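Home Tickets Scoring Scoreboards Umpires Log in

Scoreboard pitch count jumps backward mid-inning (Toltura tablet + Dlamini board)

8 min read

Status: open, workaround in place. Ground: Dostalgate, main diamond. Reported by the Nemthorpe scoring desk. Vendor has asked twice to close this. Please don't close it until the last entry says so. 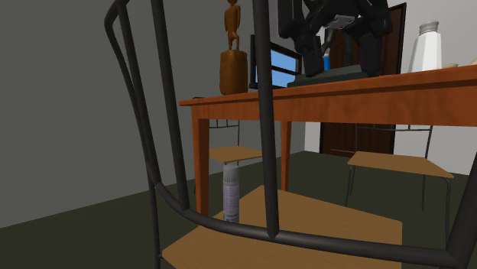
Log kept by Tumelo Coetzee, Nemthorpe scoring desk. Vendor replies by Devendra Maurya, Toltura support. Last updated November.

PROBLEM

During a game the pitch count on the Dlamini scoreboard drops to an older number, stays there for a while, then jumps forward to the right one when the next pitch is entered. The count on the tablet is right the whole time. Balls, strikes and outs are also fine, as far as we can tell. I say as far as we can tell because those get entered so often that a wrong one might be gone before anybody looked up.

This matters because our youth games run on a pitch limit and both dugouts read it off the board. In the game that started this ticket the visiting coach had his starter at one number, our board had him at 18, and the umpire had to come over to the desk and look at the tablet. He was polite. The coach wasn't.

SETUP

Toltura scoring app on the club tablet, current version. Tablet talks to the Dlamini controller over the ballpark's own wireless. Controller is in the press box and runs to the board by cable. Same setup all season, and no trouble until the update in the fall. The release notes for that update say "improved board reliability" and nothing else.

FIRST REPLY FROM SUPPORT

"Hi Tumelo, thanks for getting in touch. This is most often caused by a weak wireless signal between the tablet and the controller. Please move the tablet closer and try again. Devendra"

My notes: the tablet is on the same desk as the controller. I could rest it on top. I did rest it on top for the next game, since that was the instruction, and the count went backward in the fourth inning. A weak signal would also make the board stop, I'd think. It wouldn't make the board remember something.

SECOND REPLY

"Hi Tumelo, could the operator be pressing Undo by accident? The button is near the Pitch button on smaller tablets. Devendra"

I doubted this and checked it anyway. The app keeps an action history, and an Undo shows up in it with a time next to it. No Undo anywhere near the drop. The tablet count also never moved, which it would have if someone had undone a pitch. I sent the history file. I was thanked for it, and then the next message asked again about Undo.

THINGS TRIED THAT DID NOTHING

Restarted the tablet between innings.
Restarted the controller before first pitch.
Swapped the board cable for the spare one.
Had a different scorer work the tablet.
Turned off the phone app that parents use to follow the game, in case it was sending something.
Turned off the between-innings sponsor messages.

That last one looked like a fix. We played a whole game without a drop and I was told this "confirmed a conflict with the message module." One clean game doesn't confirm much. We'd had clean games with the messages on, too. Next game, messages still off, it dropped in the second inning.

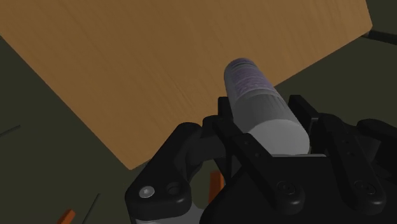
Caption: White bottle with a purple label, and the wooden tabletop.

WHEN IT HAPPENS

I went back through the score sheets with the action history next to them. The drops I have times for all come after a long stretch with no entry on the tablet. One was an injury delay. One was an argument over a balk that went on forever. One was a rain hold where we never left the field. The one with the upset coach came after a lost ball in the right field corner and then a conference about where the runners should go.

Clean games were short and quick, no long stops.

I sent this to support and said I thought something was timing out. The answer was that the app has no timeout while a game is live. Fine, but there are two devices here and I'd only been told about one of them.

TEST, EMPTY BALLPARK, 4:15 p.m.

Started a dummy game. Entered pitches at a normal pace. Then stopped and left the tablet alone with the screen on.

Board held the right count for a good while. Then it dropped. I had a stopwatch running on my phone and the drop came at 900 seconds after the last entry. Ran it again with a different count showing. It dropped at 900 seconds again. I don't believe in that kind of luck.

The number it dropped to was the count at the last pitching change in both runs. That fits the 18 from the real game as well, if you read the sheet: the app had been closed and opened again at that point, which seems to count as the same sort of event.

I could be wrong about the cause. I'm not wrong about the stopwatch.

THIRD REPLY

"Hi Tumelo, this is very helpful. I was able to see the same behavior on our bench controller. When the controller gets no update for 900 seconds it asks the app for a full refresh. Since the last update the app may answer with the saved pitcher record and not the live one. The saved record is only written at a pitching change or when the app starts. As a workaround please go to Board Settings and turn off Auto Refresh. Devendra"

So it was a timeout after all, just on the other device. Credit to Devendra for reproducing it. I'd have liked that before the cable swap.

WORKAROUND CHECK

Auto Refresh off. Repeated the empty ballpark test and left it well past the mark. Count held.

What the reply doesn't mention is that with Auto Refresh off, the board won't recover by itself if the controller loses power. It comes back blank and stays blank until someone enters a pitch. We found that out by pulling the plug, on purpose, at the end of the test. For us that's a fair trade. A blank board makes people look at the desk. A wrong number makes them trust it.

Other scorers should know the setting turns itself back on if you reinstall the app. Check it before first pitch.

FOURTH REPLY

"Hi Tumelo, glad the workaround solved your issue! The fix is planned for a coming update. May I close the ticket? Devendra"

No. A workaround is in place and the fault is still there. "Planned" and "a coming update" aren't dates. The last update is what broke it, and it was described as a reliability improvement, so I'll want to run the stopwatch on the new one myself.

QUESTIONS STILL OPEN WITH VENDOR

Does the saved pitcher record also feed the season totals? If it does, any game with a long delay might have sent bad pitch numbers up to the league page. I compared one game by hand and it matched. One game. Asked for a proper answer, none so far.

Does the same refresh touch the batting order display? We don't use it at Dostalgate but the softball side is thinking of it.

Why was the visitor's pitch count never affected in the dummy runs? Only the home pitcher dropped. The real game went wrong on the visiting side. Either there's a second condition I haven't found or the explanation above is only part of it. Devendra says the two sides use the same code. Maybe so.

NEXT

Will rerun the test with the visitors set as the last team to change pitchers. Need the press box key and a free afternoon. Until then keep a paper count at the desk, both teams, every game, whatever the board says.

Contact the scoring desk | © Nemthorpe | Back to top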